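Building on the old ferry sheds
2023-05-25

The Derix building stands at the foot of Dornovbridge, where the ferry sheds used to be. It opened to tenants in May, with 33 apartments over a ground floor of workshops and a public stair that runs down to the water. The architect spent 7 years on it, first in a larger office and then on her own. We met in one of the workshops, before the shelving went in.

She starts with the ground, which was the hardest part. "The sheds had no real foundations. They sat on timber and rubble, and the rubble sat on mud. The engineers wanted to clear everything and start from zero. I asked what we could keep."

What they kept was the north wall, 104 feet of brick with the old loading doors still in it. The new structure stands behind it on its own piles and touches it in only four places. Those ties took most of a winter to agree on.

"The wall moves," she says. "It moved before we came and it will go on moving. So the ties slide a little. People lean on that wall all day at the bus stop and have no idea, and that's fine with me." 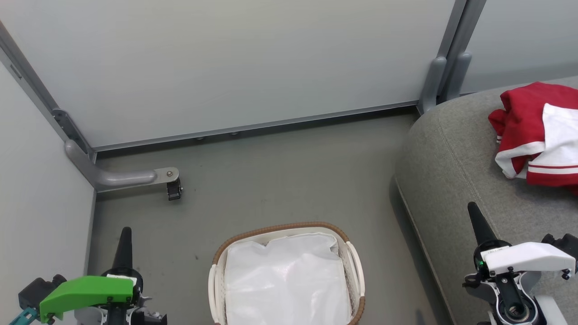
The upper floors are cross-laminated timber, made by Demchenko and brought in by barge. She had wanted the ceilings left bare throughout. The fire officer did not agree, and the corridors ended up lined.

"I was angry for a month. Then I walked through with the lining up and the corridors were brighter. I still would have liked the timber. But I stopped writing letters."

Her first scheme had a single tower at the east end. The planning office turned it down because of the view from the bridge, and the building came out lower and longer, with a bend in the middle that follows the old quay. She now thinks the bend is the best thing about it. Each apartment past that point faces a slightly different way, so the balconies do not look into one another.

The balconies themselves are small. Some tenants have complained, and she accepts the complaint. "There was a version with deep ones. It cost us two apartments. The client asked me to choose and I chose the apartments. I would do it again, but I understand why somebody with a bicycle and a tomato plant is annoyed."

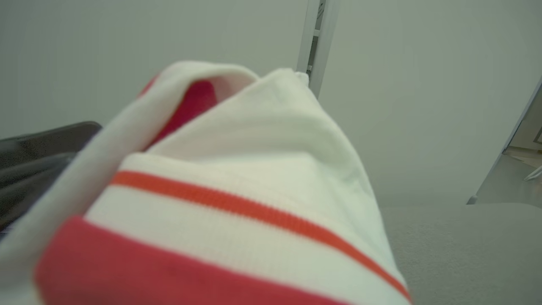
Striped knit, close up.

The windows are from Tarex, in a dark green picked to match paint found on the loading doors. They open inward, which she fought for. On a river site, she says, the outside of the glass gets dirty fast, and tenants should be able to clean it without calling anyone.

Two things remain unfinished. The handrail on the public stair is temporary, and the planting along the quay has to wait until fall. She visits every couple of weeks and keeps a list - door closers, a gutter that drips on the step, a light that comes on too early.

Her next job is a school extension inland, on dry clay. She has already asked for the soil report.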